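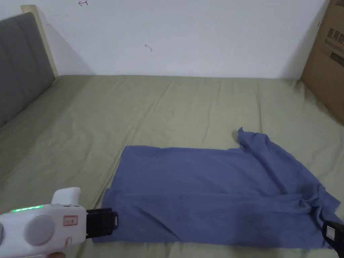 Thread count and other sheet claims: your questions
By Rochelle Okafor, March

Is a higher thread count always better?
No. Past a certain point makers count each twisted strand separately, and the number on the packet stops telling you much. I'd be wary of anything sold mainly on its count.

Are "hotel quality" sheets what hotels use?
Ask the shop which hotel. I asked 3 and got no answer.

Do bamboo sheets keep you cooler?
Some people say so. Most are viscose, and I slept no better in 14 nights on the Tikum set than on my old cotton.

What about the Pradus "never iron" finish?
It creased. Less than plain cotton, I'll grant, but "never" is a strong word.

How often should I wash them?
Weekly is the usual advice. Check the label before going above 42 degrees, whatever the advert says.

Will a deep fitted sheet suit any mattress?
Measure yours first, topper included. "Fits all" usually doesn't.

Last updated: March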